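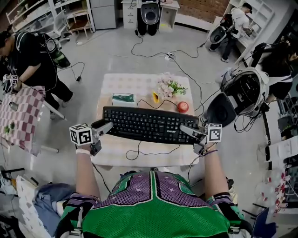
Vaughn Marchetti wanted to know why the jaws closed at different speeds, and whether anyone had checked the springs before blaming the code.

Trinity had checked the springs. She had checked them at noon and again at four. She held the left gripper over the keyboard, closed it, opened it, and read the log on the other screen. Then the right. The right one lagged by 30 milliseconds.

"Cable," Vaughn said.

"I swapped the cable."

"Swap it back."

She did. The lag stayed at 30. He wrote the number on a strip of tape and stuck it to the bench, under the other strips, most of which said 104 and had been true in June.

The job was small. The pair had to pick up a keyboard by its two ends, keep it level and set it down ten inches to the left. Wulstead had built both grippers from the same drawing, in the same shop, and the drawing called for a pivot pin with no play in it. Trinity took the right gripper apart on a towel. The pin had play in it. It moved when she pushed it with a fingernail, and made a click too low to hear over the fan.

"Who cut this one?" she asked.

Vaughn looked at the pin for a while. He put it in his shirt pocket and went to the lathe.

The second pin took him until after seven. Trinity pressed it in, ran the cable back along her arm and zeroed the counter. She closed both jaws 125 times – the log would not average anything shorter – and by the end her wrists ached.

The lag was 10.

"Better," Vaughn said, and tore off a strip of tape.

"It should be zero."

"It should." He wrote down the 10. "Leave the lathe on. I'll cut the left one again, too."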